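Warance Workshop Help
Home | Browse topics | Ask something | Tools & benches | Log in

Two arm tabletop build, soap bottle keeps giving me grief, bowls fine

Posted by tablesaw_refugee, 3/6/23

Hi all. Building a two arm setup at our shared workshop (Tisden, upstairs bench). Two small arms, one gripper each, mounted so they can both get at the middle of the table. Goal is a dumb little sorting job. Pick up a pump bottle of soap, set it on a tray, leave the bowls alone. Been at it since October on and off, mostly off.

What works: homing, both arms. Bowls, mostly. Teach points saved and replayed, arm goes where its told. Run the whole thing off a script a guy on the Nuchit forum shared, with my own edits.

What doesnt: the bottle. Four things, might be related, might not.

1. It rotates when one finger touches before the other. Just spins a little and then the grip is on a corner instead of a flat side.
2. Cable. I left slack so the wrist could turn and now the slack hangs in the work area. Caught a bowl rim twice.
3. Depth camera hates it. See-through plastic, so the distance comes back garbage or comes back as the wall. Same with the shiny bowl but I don't pick that one by camera so who cares.
4. Left arm and right arm get too close over the middle. No crash yet. I hit stop both times before it happened.

Layout as it is now, bottle tucked behind the steel strainer bowl, small bowl sitting inside that, tray over on the right. Second arm parks up high at the back. I like this layout becuase everything is in reach but maybe its part of the problem?? 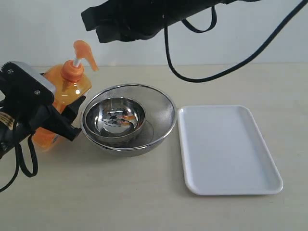 Stuff I already tried

- Slower close. Went down to 30 percent speed. Still rotates, just slower.
- Rubber tape on the fingers. Better for lifting, no help with the spin.
- Bottle with less soap in it. Worse, tips.
- Re-did the hand-eye calibration. Took a whole evening. Numbers looked nicer, same result on the bottle.
- Moved the light. Nothing.

Next idea was use both arms at once, one from each side, kind of pinch it steady and then let one do the actual grab. Tried that by hand-guiding first, no script. Left one up on the body beside the label, right one coming in over the bowl. 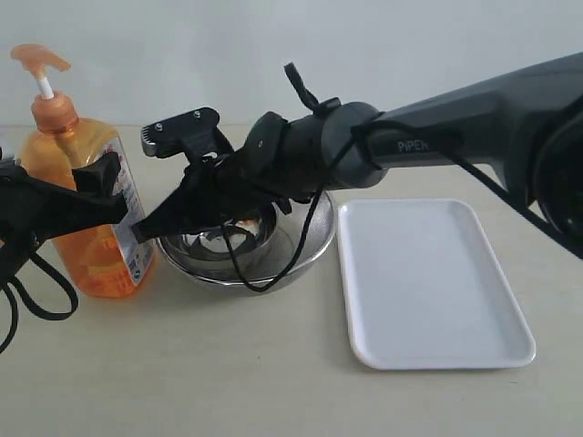
Both grippers on the bottle, right arm reaching over the bowl

So is that a sane way to do it or am I making the problem twice as big? Two arms means two sets of timing and I'm already bad at one set. Also any tips on cable, I've got a Vositz clip kit but the clips are for fatter cable than mine. Budget is 100 bucks, less is better.

Log is 2,652 lines from the last run, can paste the relevant part if someone tells me which part is relevant.

gantry_and_gravy

Not insane but I wouldn't. Not for a soap bottle.

Spin first. Your gripper center and the bottle center are off from each other, so one finger arrives early and pushes. Speed won't fix that. Do this:

- Jog in with fingers open, stop short, look straight down from above
- Shift sideways until the gap is the same both sides
- Save THAT as the approach point
- Go forward in a straight line from there, no joint move. Joint moves arc and you'll be off again
- Close

Grab the wider flat part of the body. Too high and you're on the shoulder, and it'll squirm.

Move the bottle out from behind the bowl too. You're asking the arm to come in past an obstacle with a cable dangling off it. Give it a clear lane. Once I did that with mine half my problems went away, the other half was a loose screw in the mount that I found much later and am still mad about.

Camera. Forget depth on clear stuff. Stick a small square of matte tape on the bottle and find that in the color picture, then use a fixed height, your table is flat. Or go cheaper, tape a mark on the table, always put the bottle on the mark, skip the camera for that one item. Sorting job for one bottle, you don't need more.

Two arm collisions: make a shared zone in the script. One flag. Arm wants the middle, checks the flag, waits if its taken. Ten minutes of typing. Saves you a wrist.

wirenut_upstairs

Only answering the cable part, dont know grippers.

Slack isnt the enemy, slack in the wrong spot is. Run wrist to both ends of its travel by hand and watch where the cable goes tight. Thats your real length. Most people leave double that. Then put the spare up by the elbow, not down at the gripper.

Clips too fat: wrap the cable with a bit of silicone tape where the clip goes. Or skip clips and use hook and loop straps, cheap, can redo them. No zip ties pulled hard on a thin cable, you'll break a wire inside and it will only fail when the wrist is turned one way. Ask me how long that took to find.

Leave a small loop right at the wrist for the twist. Fist size. Smaller and it pulls on the plug.

tablesaw_refugee (original poster)

OK update. Went the one arm way. Bottle on the tray now, nothing on that corner in front of it, other arm has to wait its turn with the flag thing. Sideways shift was the big one, I was off by 2 mm and never checked from above. Still fiddling with the height. Cable isn't redone yet, straps are in the mail – so yes, I know about the loop. 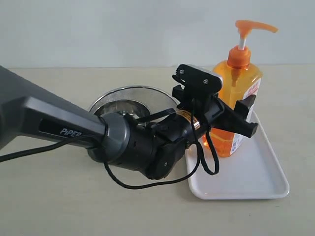

Fingers open at the bottle, cable still hanging

Will mark this solved when it's been through a full evening without me hovering over the stop button.

Comments (4)

benchdog: fixed height works till somebody swaps the tray for a thicker one. put the tray height in as its own number at the top of the script

lowtorque: following, same arms, same cable mess

gantry_and_gravy: nice. check the mount screws while your at it

quietsolder: can you paste the flag bit? mine deadlocks, both arms sit there waiting on each other

Contact | House rules | © Warance Workshop Help | Back to top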